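Odd Dishes, Shared Kitchen

The kitchen at Jukdale has never had a matching set. What we have came in from house clearances, from the Saturday shelf at the Quintana thrift store, and from people who moved out and left a cup behind. In December I went through the cupboards and made a list of what is used daily and what only comes out when everything else is dirty. This page is mostly about the daily things and how they get washed and dried.

I paid $16 for one mixed box at Quintana, and that box is still the best buy we have made. It was packed in newspaper, with the saucers on the bottom and a gravy boat nobody needed on top. The gravy boat holds rubber bands now.

The yellow plate with the brown rim, propped in the tines, and the white bowl with the red-orange bands, turned over on its rim. The plate has a round medallion in the middle and a ring of smaller emblems, with a little red between them.

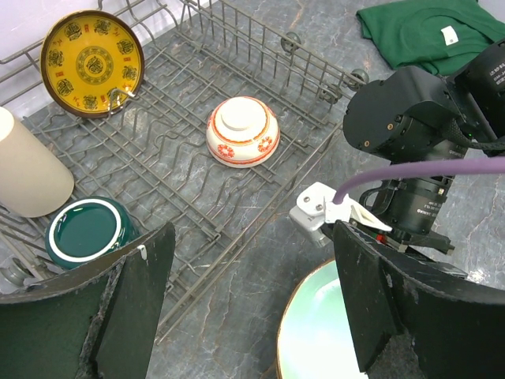
Do bowls dry better upside down or tilted?

Tilted is faster for most bowls. A bowl set flat on its rim holds damp air inside, and one with a deep foot also keeps a little water in the ring on top. Lean it against a tine so that one side of the rim is raised, and tip the water out of the foot before you walk away. If the rack is full and flat is the only way it fits, wipe the inside before you put it in the cupboard.

Plates are the easy part. They go in upright, one to a slot, with the largest at the back so they don't hide the small ones. Thick stoneware sometimes won't fit between the wires, and it goes at the end where it can lean.

Cups are where people disagree. Angus Doolan puts every cup down on its rim. Rochelle Pirihi lays hers on the side and turns them once. I do whichever takes less room. A cup left standing with the opening up will not drain, so it needs a towel if it has just come out of the rinse. That is fine for a cup that was dry to begin with.

Washing order for the odd pieces:

- Glasses and plain cups first, in clean water.
- Painted bowls and plates next, with a soft cloth. No scouring pads on the patterned side.
- Anything with a gold rim on its own, by hand. Keep it out of the dishwasher and the microwave.
- Dark glazes last. They show soap film more than the light ones, so rinse them twice.

We use Pundix dish soap because the store on the corner carries the 440 ml bottle. Any mild soap will do.

The yellow plate standing at the back of the rack, with the cream cup to the left of it and a dark teal mug farther forward. The pale mint-green plate with the gold rim is down on the marble-patterned surface, flower side up.

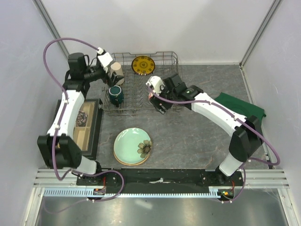 Storage took longer to sort out than washing. The cupboard over the counter has two shelves, and for a long time bowls were stacked inside each other by size, with no thought given to the glaze. Several foot rings had rough, unglazed edges and had started to scratch the bowls under them. I cut circles of felt and put one between each pair. A pack of 200 felt pads from the hardware store was far too many, and the rest are in the drawer with the string if anyone wants some for chair legs.

Plates with painted centers get a paper towel between them. Mugs hang if the handle is sound and sit on the shelf if it isn't. Anything with a crack that you can feel with a fingernail goes to the garden for plant drips.

A few pieces have marks on the base, and I have written those down in the kitchen notebook. One saucer has 1671 painted under the glaze. I take that for a pattern number and not a date. A small brown jug came from the market at Cludov and has no mark at all, only a thumbprint near the handle.

If you are adding to the cupboard, please leave your piece on the counter with a note saying where it came from. I will put it in the notebook when I do the shelves.

Comments (4)

Angus Doolan
Rim down. I have been doing it that way for years and have no complaints about damp.

Rochelle Pirihi
The saucer with the number came with a cup, same border. Check behind the teapots. Also I would like some of the felt pads.

Angus Doolan
Found the cup. It was holding toothpicks.

marlo_k
What do you use to get tea stains out of a light cup? Mine has a ring I can't shift with soap. I tried baking soda but maybe not for long enough.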